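Support > Laundry > Wiston 465 > User manual > 4. Sorting and loading

4.3 Printed and trimmed sportswear

Use the Sports programme for mesh shirts, shorts and training tops. Do not use it for wool, down or waterproof coats.

1. Close all zips and empty the pockets.
2. Read the care label. If it gives a lower temperature than the programme, follow the label.
3. Turn printed garments inside out.
4. Untwist sleeves and hems before loading.
5. Load the drum to no more than 55 % of its depth.
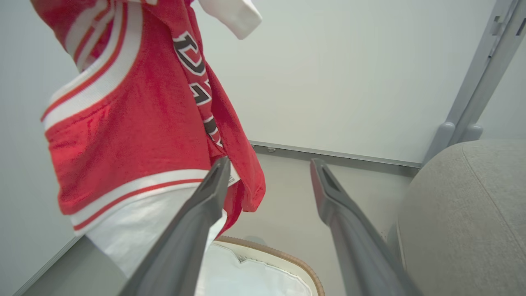 Fig. 9. Red jersey with white trim and outlined black lettering.

Wash strong colours with white trim separately for the first three washes. Add one colour-catching sheet per load.

6. Pour liquid detergent into compartment II. Do not use powder with cold programmes.
7. Turn the dial to Sports and press Spin until 80 shows on the display (800 rpm).
8. Press Start. The door locks after a few seconds.

Note: Fabric softener reduces the ability of mesh fabric to absorb sweat. Leave compartment III empty.

CAUTION: Do not iron over lettering or badges. Do not tumble dry printed garments on High.

Remove the load within 20 minutes of the end signal. Hang garments by the hem, away from direct sunlight. For dye stains on other items, see 7.2.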